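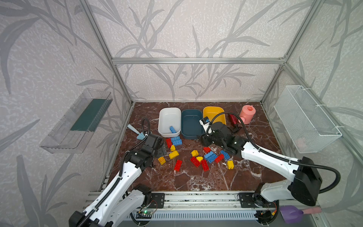 Tarun Dixit thinks the Zanley queue is the wrong place to cache and that we should do it in front of Urnard. I half agree! Trying both.

16th April

Moved the Filtham build onto the new job runner. It went through on the second try (first one died on a missing token, my fault, I'd left the March one in the config). Test suite is 2,113 cases and I finally got to watch them spread over 4 workers, so satisfying.

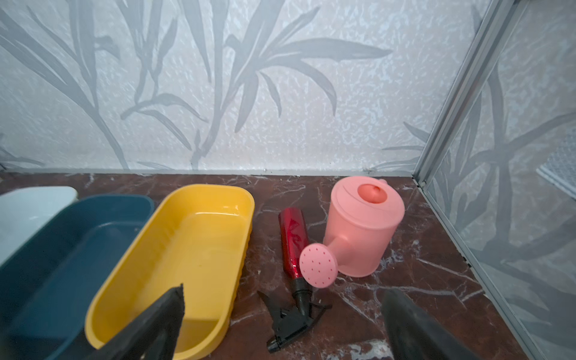

*Tubs and yellow tray on the marble surface.*

Cache notes:

1. Cache in Zanley, keyed on the lock file. Hit rate looks great, but a cold start still drags. 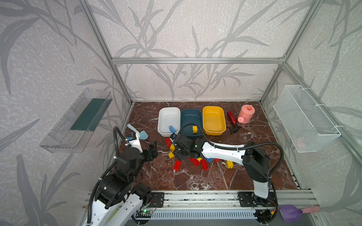 2. Cache in front of Urnard, as Tarun wants. Cold start dropped to roughly 23 seconds, wow. Two stale reads though, both on the Tyagi package.

Shona Sheehan has seen stale reads there before and says to check the header casing. Will grep for it after lunch.
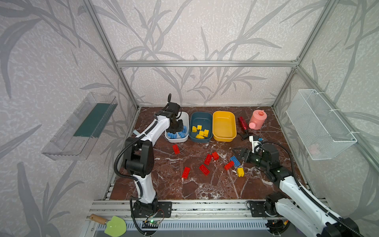

## Next

- header casing in Tyagi
- rerun option 2 with the cache wiped
- delete the March token!!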